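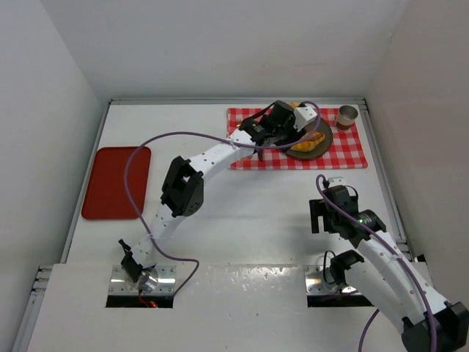

Red tray, checked cloth, plate with one baked item, metal cup.

Table Setting Sets: Frequently Asked Questions

What is in the single-place set?
One flat tray, one cloth, one round plate and one small metal cup. Food is not supplied. The tray and cloth are also sold separately under the Hesus name.

Which tray colours are available?
Red only. A grey version was listed until October and has been withdrawn. Remaining grey stock is sold without the cloth.

Does the plate go on the tray or on the cloth?
Either is acceptable. For eating at a table, lay the cloth flat with its near edge parallel to the edge of the table, and put the plate on it. The tray can then stay to the left, long side running front to back, ready for clearing. For carrying, put the plate directly on the tray. Do not fold the cloth underneath it, as a folded cloth raises one side of the plate.

Where should the cup stand?
To the right of the plate, towards the far corner of the cloth. Left-handed users may reverse this. Keep the cup fully on the cloth; a base that straddles the hem will rock.

Is the cup suitable for hot drinks?
No. It has no handle and a single wall. Use it for water, juice or milk, up to 70 °C if it must be rinsed with hot water. It must not go in a microwave.

Can I serve glazed pastries straight on the plate?
Yes. The dark brown finish does not take up sugar or butter. Dried glaze should be soaked for 2 minutes and wiped off. Scouring pads will dull the surface and are not covered by the guarantee.

How do I wash the cloth?
Wash the red and white check at 40 °C, separately for the first 3 washes. The red may release a little dye. Dry flat. If ironing, iron along the line of the checks, since diagonal ironing pulls them out of square.

My cloth will not lie flat. Is it faulty?
Usually not. New cloths hold the packing creases until they have been washed once. If a corner still lifts after washing and ironing, return it under the standard terms.

Can the tray go in the dishwasher?
Top rack only, standing upright. On the bottom rack the raised rim holds water and the tray may warp.

Will the set mark a white table?
The plate and tray should be lifted, not pushed. Grit caught under either one will scuff a painted top. Wipe the underside before use. Faint scuffs can often be reduced with a damp cloth and a drop of washing-up liquid. Darker marks may need a cleaner suited to the surface.

Do you supply cafés and canteens?
Yes. Trade orders go through our Ultley warehouse, with a maximum of 1000 sets per order. Pletemau and Gachanja trays are a different size and do not stack with Hesus trays. Please do not mix them in one pile.

When are orders sent out?
Trade orders leave on Wednesday. Single sets are sent on the next working day.

Who deals with replacement parts?
Write to Musyoka Kioko in the spares office, giving the order number and the part required. Plates and cups are replaced singly. Cloths are replaced only on return of the original.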